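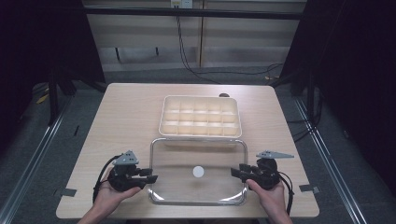 Ikcombe Seed Library: Progress Report to the Grimshaw Fund

Home | Our Seeds | Borrow and Return | Reports | Get in Touch

Dear Hanne Steinarsdóttir and everyone at the Fund,

I had meant to get this to you before the first frost, and I'm afraid the beans had other ideas. They came in all at once, as they do, and for most of October the back room has been so full of drying pods that there was hardly a corner left to sit and write in. It has been a good season, though, and I'm very happy to be telling you about it.

Lending

We lent out 534 packets between spring and the end of summer, which is more than we dared to put in the application. Tomatoes went first (they always do), then squash, then the tall climbing beans that the Dinard allotments have been growing for as long as anyone up there can remember. The surprise was the leafy greens. We had expected to be giving those away, and instead we ran out of two kinds of kale by the time the weather warmed up and had to start a waiting list.

Returns are slower, as you warned us they might be. People are shy about bringing seed back, I think, and worry that theirs isn't good enough. We have started saying at every session that a spoonful in an old envelope is plenty, and that has loosened things up quite a bit.

Growing and saving sessions

We ran 16 sessions this year, split between Ikcombe and the hall at Nundden. The Nundden evenings started small and a little chilly, but by midsummer we were borrowing chairs from next door! The session on cleaning wet seed was the favorite (lots of jars of tomato pulp going home on the bus), and several people have asked for a second one on carrots and onions, which need two years and a good deal more patience.

Germination tests

You asked particularly about these. We now test 20 seeds from each returned batch on damp paper before it goes back on the shelf. Most batches did well. The parsnips did badly, and we have decided to lend only fresh parsnip seed from now on. Two lots of squash had clearly crossed with something else in the neighborhood, so those have gone to people who don't mind a mystery for dinner.

Money

We have spent $1633 of the grant so far, mostly on shelving, envelopes, printing and the hall rent at Nundden. The second cabinet came in under the price we were quoted, and with your permission we would like to put the difference toward a small refrigerator for the longer-keeping seed.

Over the winter

We still need to finish the catalog, which is half on cards and half on my computer, and to visit the school at Dinard about a planting bed. I would dearly love for you to come to the spring opening if you can manage it. Please let me know about the refrigerator when you have a moment, and thank you, as ever, for your patience with my long letters.

With warm wishes,
Ebony Tipoki
Ikcombe Seed Library

Contact us | © Ikcombe Seed Library | Back to top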